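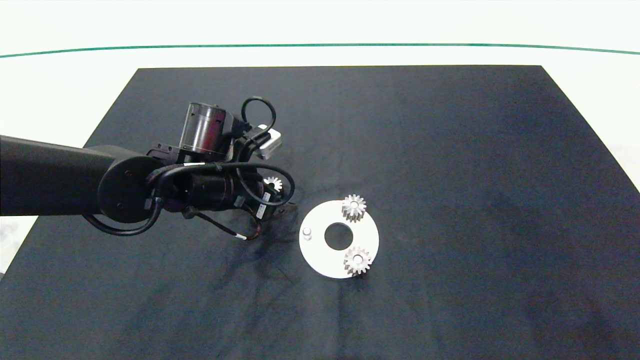
Step 2: Wash the tablecloth before you dye it

I skipped this the first time and got blotches all over a cloth my aunt had given me, so please learn from me! New cotton usually has a finish on it that keeps dye out. Run it through a hot wash with a little detergent and no fabric softener, then leave it damp.

Step 3: Mix the dye

Fill a big bucket with the hottest water your tap will give you (mine is a beat-up thing from the hardware store in Resdale). Stir in the dye and a cup of salt until you can't feel any grit on the bottom. Dip a scrap of the same cotton and let it dry before you commit. Navy always looks darker wet!

Step 4: Dye it

In goes the damp cloth, all at once. Push it under and keep it moving for the first 14 minutes, then stir every so often for an hour. Yes, your arm will get tired. I put on a podcast.

Step 5: Rinse and dry

Rinse in cool water until it runs clear, wash it alone, and hang it in the shade. I did mine in August and it was dry by lunch. Iron it while it's still a tiny bit damp and the creases come out much easier.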